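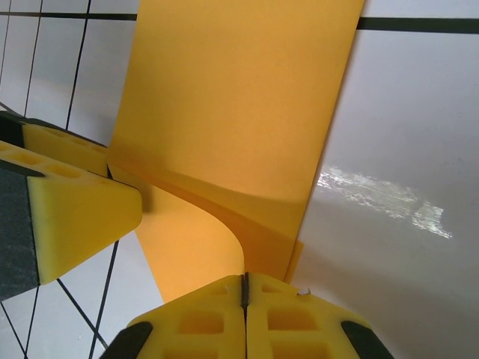 A sheet of orange-yellow material with a curled fold.

Rollthorpe sixth form adds essay clinics for history students

History students at Rollthorpe Sixth Form will be offered extra help with source-based essays from June. The lunchtime clinics will run for 80 minutes, with 2 tutors at each one.

The college has 166 students taking history at A level. Yee-man Hsueh, head of history, said many knew their topics well but lost marks when asked to weigh one document against another.

"They quote a source and then move on — we want them to say what it is worth," she said.

The first clinic will use papers on the Zulu kingdom. Students from Peltomholm School may also attend if their teacher puts their name forward. Places are free and can be booked at the college library.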